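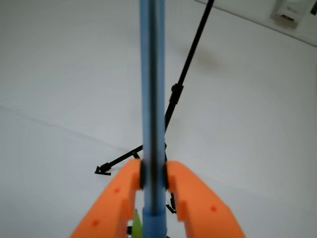 Last updated: 11/01/2019

Filed under: Get Involved / Home Cooking

Recipe testers wanted for a weeknight cookbook

Cadent is looking for 19 home cooks to test recipes for a book with the working title The Kilgate Supper Book. Testing starts in January. Please read all of this before you write to us, including the part about money.

I have edited cookbooks for a long time and I don't trust most of them. I don't believe onions brown in five minutes. I don't believe "serves four" when the pan holds two chicken thighs and a handful of rice. The author, Ms. Namboodiri, swears her timings are right. Maybe so, but she has cooked on the same stove for years and knows every one of these dishes by heart. You don't, and that makes you useful.

There are 69 recipes in the draft, mostly soups, beans, braises, egg dishes and a long chapter on cabbage that I have doubts about. Each tester gets a batch by email. You cook each dish 2 times, the first time exactly as written, even if you think it's wrong. Especially then. The second time you may fix what bothered you, as long as you write down what you did.

What we need from you:

- An ordinary home kitchen. Electric stoves are very welcome, the worse the better.
- A clock you will look at, and a kitchen scale or a set of measuring cups.
- Notes sent within a week of cooking. "Yummy, kids loved it" is no help to me. "Sauce still thin after the full time, gave it ten more" is.
- A willingness to say a dish is dull.

Professional cooks, please sit this one out. So should anyone who plans to swap the butter for something else on the first try.

On money: we pay back groceries against receipts, up to a limit set out in the tester letter. There is no fee. You get a copy of the book and your name in the back. If somebody promises you "exposure" on top of that, it wasn't me.

Our last call, for the Clekberg baking book, brought in 1,724 replies, and a good many people vanished once they saw the form. So the form is now the first step. Ask for it by mail or through the contact page, and tell me about one published recipe that failed you and what you think went wrong with it.

Roland Inskip
Recipe editor, Cadent

Recent posts
Does anybody need a garlic press?
Clekberg baking book: corrections to the rye chapter
Why our soup recipes no longer say "season to taste"
Freezing cooked beans, tested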